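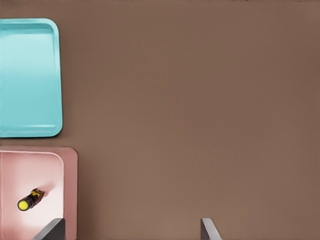
Figure 1. Two trays on a brown tabletop. The upper tray is turquoise.

Inventory Control for Small Parts
Handout 6: The Two-Bin System
Revised April 2019

1. Scope

This handout covers replenishment of low-cost parts held in open storage: fasteners, washers, seals, cable ties, clips. The parts are cheap enough that recording every withdrawal costs more than the parts are worth. Expensive items and items with a shelf life are treated in the next handout and should not be managed by the method given here.

Read Handout 5 first. The terms lead time, demand rate and safety stock are used below without being defined again.

2. How the system works

Stock for each part is divided between a working bin and a reserve bin. Withdrawals are made from the working bin only. When the working bin runs out, the reserve bin is opened and a replenishment order is placed the same day. When the order arrives, the reserve bin is filled first, to its set quantity, and sealed. Whatever is left over goes into the working bin, along with any parts remaining from the old reserve.

The method is a continuous review system with a physical trigger. The set quantity in the reserve bin is the reorder point. No stock record is needed to know when the reorder point has been reached – the empty working bin is the signal.

3. Setting the reserve quantity

The reserve must cover expected demand during the lead time, plus safety stock:

R = d x L + SS

where R is the reserve quantity, d is demand per week, L is lead time in weeks, and SS is safety stock. Demand and lead time must be in the same time unit. Most errors on last year's assignment came from multiplying a yearly demand by a lead time in weeks.

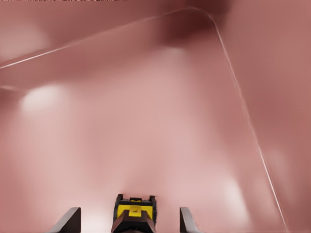 Ansel Halvorsen
Lecturer, Operations and Supply

4. Worked example

The Stuvthorpe repair shop uses 3000 hose clips per year, at a steady rate, over 52 weeks. The supplier, Draltia, quotes a lead time of 6 weeks. The order quantity is fixed at 900 by the supplier's carton size. Safety stock has been set at 43 clips.

Weekly demand: 3000 / 52 = 57.7 clips
Demand during lead time: 57.7 x 6 = 346 clips
Reserve quantity: 346 + 43 = 389 clips

If demand and lead time are exactly as expected, 43 clips remain when the order arrives. The stock on hand is then 43 + 900 = 943. Of these, 389 are sealed in the reserve bin and 554 go to the working bin.

The working bin lasts 554 / 57.7 = 9.6 weeks. Adding the lead time gives a full cycle of 15.6 weeks, which agrees with 900 / 57.7. Use this check on your own answers. If the two figures differ by more than rounding, the reserve has been counted twice or left out.

Average stock over the cycle is half the order quantity plus safety stock: 450 + 43 = 493 clips.

5. Bin size

The working bin must hold the largest quantity that can reasonably be left after the reserve is filled. In the example, the expected figure is 554, but if demand falls during the lead time the figure will be higher. In the extreme case of no demand at all while the order is open, the shop has 389 + 900 clips on delivery, and the working bin receives 900.

Size the working bin for the full order quantity. Overflow stored elsewhere defeats the trigger, as the person who empties the bin has no way of knowing that more stock exists.

6. Common failures

Reserve opened without an order. The order card should be sealed inside the reserve bin so that it comes out with the first parts. At Grukthorpe the cards were kept in a desk drawer, and stockouts continued until they were moved to the bins.

Reserve not reset after demand changes. R should be recalculated whenever yearly demand or lead time shifts. A review each September is enough for most parts.

Partial deliveries. A short delivery goes to the reserve first, as usual. If it does not fill the reserve, the order remains open and the reserve stays unsealed.

Mixed parts. Similar parts in adjoining bins get swapped during refilling. Part numbers go on both the bin and the shelf – a label on the bin alone does not show that the bin is in the wrong place.

7. Exercises

a) Recalculate R for the Stuvthorpe clips if the lead time drops to four weeks and safety stock is unchanged.

b) Pfeiffer offers the same clips in any quantity, with a lead time of eight weeks. Find the smallest order quantity for which no more than one order is open at a time under expected demand. State your assumptions.

c) Using your answer to (b), find the average stock and compare it with the figure in section 4.

Show units at each step. Round part quantities up to the next whole number in final answers only.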